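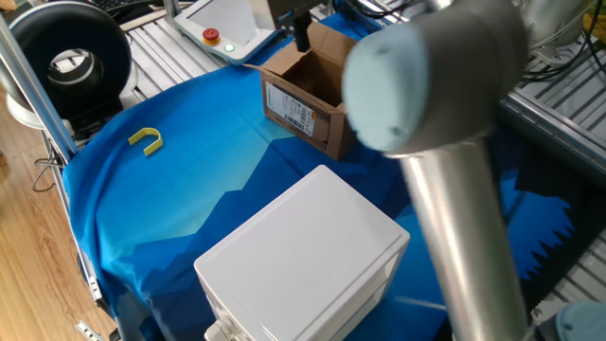

Using a box twice: speaker notes
February
By Triin Sakalauskas

Start without the slides. Ask who has a stack of old boxes at home or at work. Most hands go up. Ask who has checked one before filling it. Wait.

Say where I come from: packing bench at Vedovard, small orders, mostly spare parts and household bits. We began keeping incoming cartons two winters ago. Ntombi Botha pushed for it when the price of new ones went up. I was against it and said so.

First point is the open box. Before anything goes in, stand the flaps up and look at the creases. A flap folded back and forth too often goes soft along the line, and you can feel it with a thumb. Press the bottom from inside. If it gives, the box goes for recycling. Don't tape over a soft base and hope.

Second point, old labels. Leave time for this, people always ask. Two barcodes on a parcel can send it to the wrong place. Peel the old one if it lifts cleanly. If it tears the top layer of card, stop and cover it with a blank sticker. A marker line through the barcode is second best. Raimonds Sproģis will say from the floor that his depot prefers the marker. Let him, then move on.

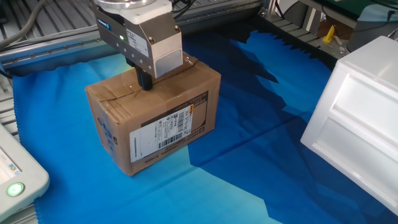
Flulberg, February

Worn cartons. Creased and scuffed flaps are not a reason to throw a box out. Faded print on the side isn't either. Customers worry about how it looks far less than we thought. Over one season we sent out 142 orders in reused boxes and had 2 remarks about appearance, one of them friendly.

What does matter:
- corners that have gone round
- any stain you can't explain
- a split where the side meets the base
- layers of old tape with grit under them

On the last one, new tape over old tape holds only as well as the old tape does. Cut it at the seam and leave the stuck part alone if it's flat and firm. Pulling it off takes the surface of the card with it.

Pass the two sample flaps round here. Laine Lepik has them in her bag, get them from her before the break.

Third point, filling. Heavy things low and in the middle. Fill the gaps with paper until nothing shifts when you tip the box - tip it, don't shake it. Then close the short flaps, then the long ones. If the long flaps won't meet, the box is too full and tape won't fix that.
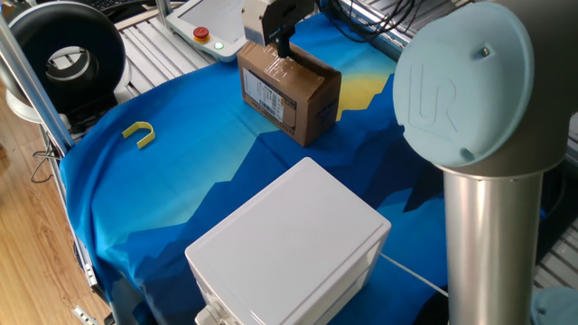 Flaps closed, clear tape across the top, label on the front.

Taping. One strip along the centre seam, running a hand's width down each end. One strip across each edge if it's heavy. Rub it down with the side of your fist. Cold card takes tape badly, so bring boxes in from the shed the evening before.

Cost slide. Keep it short. Some 39 new cartons fewer each month at our size. Tarmo Bite has the full sheet if anyone wants it.

Questions I expect: damp, mice, whether the Cortés courier accepts reused boxes (ask them, the terms change), what to do with very small sizes.

If there is time left, go back to the base test and let two people try it.

Related
Paper fill or air pillows
Storing flat cartons in an unheated shed
Nirine: a returns shelf that works
Label printers, second-hand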